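Gemex opens its teaching room to visitors for one Sunday

Households, students and local firms can try the hand-held grippers used to prepare lessons for robot arms

Gemex will open its teaching room at the Oshima site to the public on Sunday, from 10 am to 4 pm. Entry is free. Visitors will be able to watch staff at work on everyday handling tasks and then take a turn themselves.

The open day is the second the company has held. The first, in April last year, drew 284 people, and many of them asked for more time at the tables. This year each visitor who books a place will get a full session with a member of the teaching team.

Gemex develops software that lets robot arms handle ordinary household and office goods. Most of its lessons begin with a person, who does the job by hand with a pair of grippers. The movements and the camera views are recorded together and later used to train the arm.

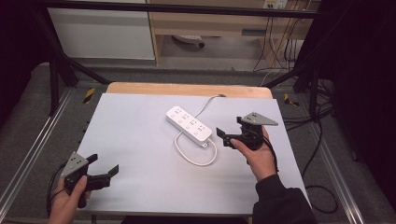
A power strip and its cord on the work board, with a gripper in each hand.

The main demonstration will be on cables. Items with a cord attached are among the harder things for a robot arm to deal with, as the cord takes a different shape each time it is put down. The team has been working on power strips, phone chargers and desk lamps for most of the past year.

"People expect us to show them something complicated, and we show them a power strip," said Sayaka Yagi, head of the teaching team at Gemex. "Then they pick up the grippers and try to move one without dragging the cord across the board. After a few minutes they have plenty of questions for us."

Staff will explain how a task is set out, how a recording is checked and why some recordings are thrown away. A recording may be rejected if the operator stops halfway or if a hand covers the item for too long.

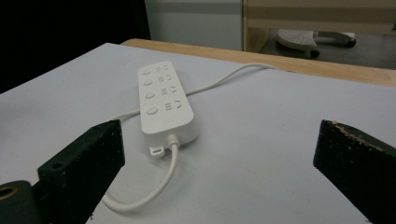
The cable work is part of a wider project with Keltel, which runs repair and refurbishing workshops for office equipment. Keltel wants arms that can sort returned items before they reach the test bench. The project list has 121 kinds of item on it, and the two firms plan to have finished recording all of them by the end of next spring.

Seung-woo Wang, workshop manager at Keltel, will give a short talk at 11 am and again at 2 pm on how returned equipment is sorted today and which parts of the job his staff would most like to hand over. There will be time for questions after each talk.

"A lot of what comes back to us is small, and it nearly always has a lead on it," Mr Wang said. "Someone has to pick up each piece, turn it over and put it in the right tray. It is slow work and it is hard on the wrists."

Visitors who would like to try the grippers should book ahead. Sessions last 20 minutes and are open to anyone aged 12 or over. Children under 16 must come with an adult. Long sleeves are fine, but rings and bracelets should be taken off before a session starts.

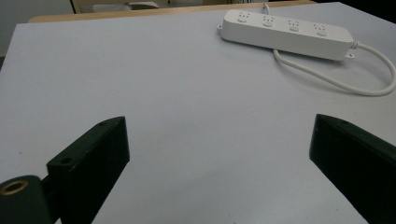 Recordings made by visitors on the day will be deleted when the session ends unless the visitor signs a form agreeing to let Gemex keep them. Forms will be available at the front desk in English and Japanese.

The teaching room is on the ground floor and has step-free access from the car park. Parking is limited, and visitors are asked to use the bus where they can. Tea and coffee will be served by Lollis in the entrance hall until 3.30 pm.

Sessions can be booked through the open day page on the Gemex website or by telephone. Unbooked places will be given out at the front desk from 9.45 am.

Press contact: Adi Sembiring, Gemex press office. Interviews with Sayaka Yagi can be arranged before or after the talks.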